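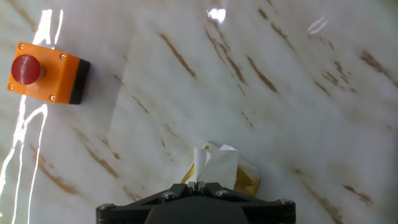 Marble table thread, part 2

Reading time: 2 min

We use cookies to remember your settings. Accept | Manage

OK so part one was all about getting the table up the stairs. Now the fun bit: living with it!

The veins. I can't stop looking at the veins. Rusty brown and caramel, all running on a slant, and they break up into little feathery dashes if you get close. I picked this slab over a plain white one at Lapiņa and I'd pick it again tomorrow.

It is SHINY. Every bit of light in the room ends up on it as a squiggle. Fahad Sandhu told me to go for the matte finish (sorry, Fahad) but I love how it wakes up around breakfast time.

Things I've learned so far: wipe it with a soft cloth, warm water, a tiny drop of dish soap, then dry it right away. No vinegar, no lemon, nothing that fizzes. I had a whole spray bottle of vinegar mix under the sink and it has moved to the bathroom windows.

Paper is the messy part for me. I sort everything on this table, so by Saturday there's always crumpled paper somewhere. I do one quick round before dinner and it takes me 2 songs. Very doable!

And yes, several of you asked about the orange box with the red button. Isn't that a great color on white stone?? Orange and those rusty veins are made for each other. I'm now hunting for an orange fruit bowl, max 40 across, send links.

Coasters: got a set of felt ones from Orkside. They stay put and don't scratch. Cork is next on my list to try, Aigars Vītola swears by it.

Sealing is coming up in February. I'll post the whole thing, including how long the room smells. If you've sealed polished marble yourself, tell me what you used!

Recent posts
Marble table thread, part 1: the stairs
Felt or cork? Coasters I'm looking at
My Clirton shelf, 22 months on
Small kitchen, big table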